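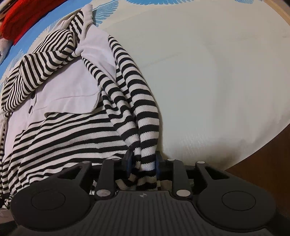

Do you fold your knits or hang them?
Posted by mossypebble, 9/15/21
27 comments | 2 shares

Hello everybody! Sweater season is creeping up on us here in Drollham and I'm trying to get my closet in order before it gets properly cold (last year I left it until December and ended up living out of a laundry basket). I have always folded my knits, because my grandmother did, but the shelf is now so full that when I pull one out the whole pile comes with it. My sister hangs everything and says I'm being fussy. So what do you all do, and have you ever ruined anything doing it?

buttonjar_79 wrote:
Fold, fold, fold! I hung a lovely long cardigan on a wire hanger one spring and by fall it had little bumps on the shoulders and the hem was down around my knees. Steam took care of the bumps. The length never came back and I still miss that cardigan.

oldtownkit wrote:
I'm going to be the odd one out and say hang them, if they're light. I bought the padded hangers from Flidden and my thin cotton knits have been on them for years with no trouble at all. I can see everything I own, so I wear more of it. Heavy wool I would fold, sure, but a thin striped pullover weighs next to nothing.

buttonjar_79 wrote:
Kit, I love you dearly but cotton is the worst one for stretching! Wool at least wants to spring back a bit.

oldtownkit wrote:
Mine haven't stretched, is all I can tell you. Maybe it's how tight the knit is.

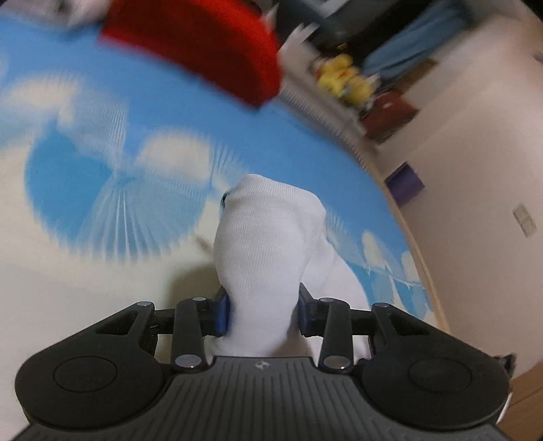 Same day, same spot.

mossypebble wrote:
Oh dear, I didn't mean to start a fight! Kit, do you button the collars when you hang them? Mine always flop over and dry with a crease if I don't catch them.

oldtownkit wrote:
Top button only, and I smooth the collar down with my hands while it's damp. Then I leave it flat on a towel overnight and hang it the next day.

quietharbor wrote:
There's a middle road, which is folding the sweater over the bar of the hanger. Fold it in half the long way, lay it across with the armpit at the hook, then bring the body over one side and the sleeves over the other. No weight on the shoulders. It does take up more rail than you'd think, so it may not help with the space.

For the shelf, I got a set of dividers at Leclerc and they stopped the avalanches. Smaller piles, heaviest at the bottom.

buttonjar_79 wrote:
Seconding the dividers. The Besix ones are cheaper but they slide on a painted shelf, so put a bit of felt under them.

mossypebble wrote:
Trying the over-the-bar fold on a couple this weekend and the rest are staying on the shelf. Does anybody use cedar, or is that another argument?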